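Filtthorpe Archive Moves Flat Papers Into Zip-Top Bags

FILTTHORPE — The Filtthorpe Town Archive has begun placing its loose flat papers in individual clear zip-top bags, the first stage of a storage project that is expected to continue through July.

The project covers 309 items from the Pisharody collection, a group of shop records, hand-drawn street plans and printed notices given to the town by the Pisharody family. Until now the papers have been kept in shared folders, several to a folder, in the lower storage room on Sinell Street.

Balakrishnan Panicker, head of collections at the archive, said the shared folders had become difficult to manage as requests for the material increased.

"A reader would ask for one plan and we would bring out the whole folder," Panicker said. "Every sheet in it was handled each time. With one item to a bag, the reader receives what was requested and the others stay in the drawer."

Bags of the general type in use at the archive are clear, with a colored strip marking the closure. Each one is filled and closed flat on a white table before it goes to storage.

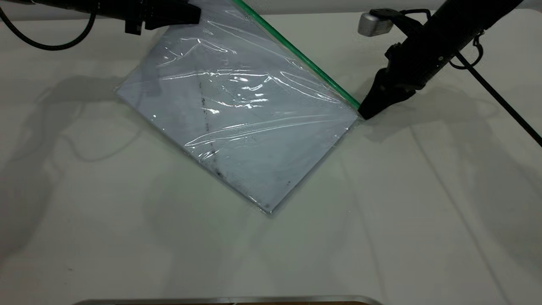

A clear zip-top bag with a green zipper strip on a white tabletop.

The archive has ordered the bags in two sizes. The smaller size will be used for notices, receipts and letters, and the larger for street plans and ledger pages. Items too large for either size will remain in their present folders and will be reviewed separately.

Under the written procedure adopted for the project, a single sheet is placed in each bag and smoothed toward the bottom edge. The bag is then pressed flat to let out air, and the zipper is closed from one end to the other. Staff check both corners of the closure before the bag is moved. A corner left open is the most common fault, according to the procedure, and is easily missed on a bag that otherwise looks shut.

No label is attached to the bag itself. The item number is written in pencil on a paper slip, and the slip travels with the bag to its drawer. Adhesive labels were considered and set aside after a short trial in which several began to lift at the edges.

Thirumalai Kandasamy, who oversees the reading room, said the new arrangement would also change how papers are viewed by the public. Readers will be able to look at most items without taking them out of the bag. Those who need to examine a surface closely, or to photograph it, may ask a member of staff to open the bag at the desk.

"The plastic does catch the light," Kandasamy said. "We have moved two of the reading tables away from the windows, and we ask that desk lamps be turned to the side. For ordinary reading that has been enough."

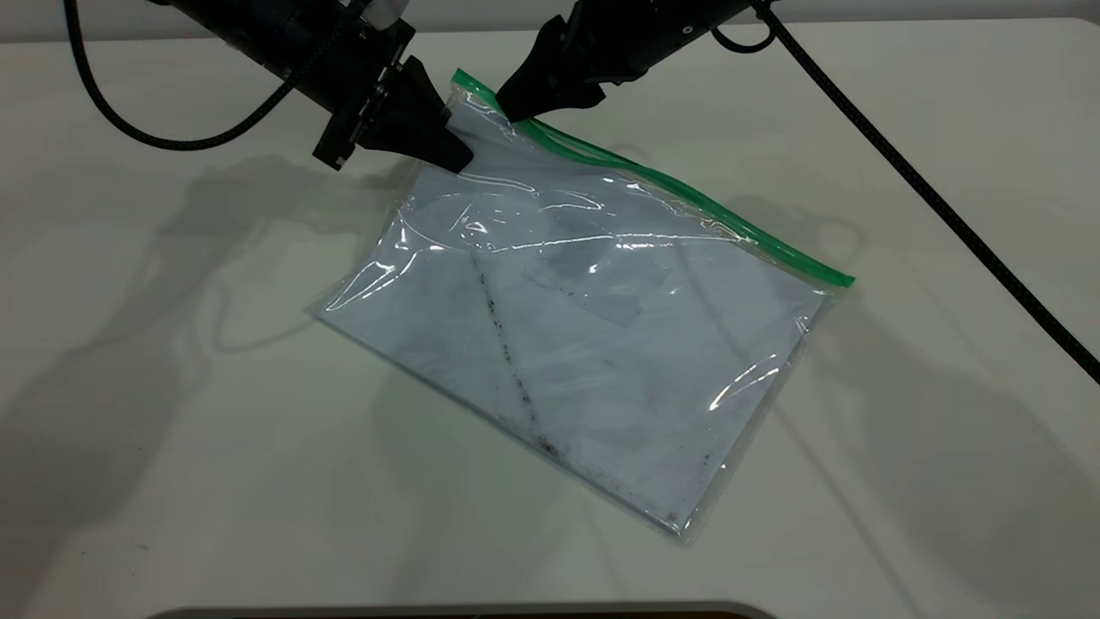

Marks and surface dirt will not be cleaned at this stage. Panicker said the archive had chosen to store items in the condition in which they were received and to record any specks, smudges or old repairs in the catalog entry. Cleaning, where it is found to be needed, will be treated as a separate project with its own budget.

More than 100 items have been bagged and returned to storage. The drawers that hold them have been fitted with dividers supplied by Flustari, a local office furnishing firm, so that the bags can lie flat without sliding over one another. Each drawer is limited to 6 bags in a stack.

The finding list for the collection is being revised at the same time. The present list has 256 entries, fewer than the number of items, as some groups of related papers were entered under a single heading. The revised list will give each item its own line and drawer number. A printed copy will be kept at the reading room desk.

The reading room will keep its usual hours during the work. Requests for material from the Pisharody collection should be made before noon for viewing on the following working day. Items that are being bagged may be unavailable for a short period, and readers traveling from outside Filtthorpe are advised to contact the desk before their visit.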